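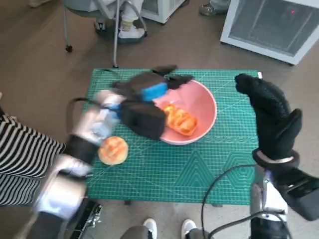 Figure 3. Bowl and rolls on a gridded mat.

Do casino loyalty points keep players from switching when a rival property opens nearby? For a few weeks they do, and after that the players carry both cards.

4.2 Card overlap after the Larness opening

The Pronalden had the river to itself until the Larness opened in October, and its marketing office had spent the summer doubling points on weekday slot play. We surveyed 1,105 holders of the Pronalden card. After dropping duplicates and one respondent who answered every item with the name of his boat, 1,036 usable forms remained.

Most respondents described themselves as loyal. Many of the same people, two pages later, listed the Larness as the place they had last gambled. We did not ask them to square the two answers, having learned in the pilot that this produces a long silence and then a complaint about parking.

Points balances did predict return visits in the first weeks, as the Jillono model would have it. Players holding enough points for a free dinner came back, ate the dinner, and lost somewhat more than the dinner was worth. Once the balance was spent the effect faded, and distance from home did a better job of sorting the sample than anything printed on the card. A player with a 20-minute drive to one property and a longer one to the other chose the way people choose a supermarket.

Tier status is a harder case. Holders of the top Prieto tier, whose main privilege is a shorter line at the cashier, visited both casinos more often than anyone else and rated both of them poorly. Management at each property reads this group as its own base. Our data cannot say which is right, and the wording of item 3 ("your usual casino") did not help, as several respondents wrote in two.

We treat the overlap as a lower limit. Visits were self-reported, and people who gamble tend to remember the trips on which they won. The next section turns to the card records themselves, which have a better memory and less charm.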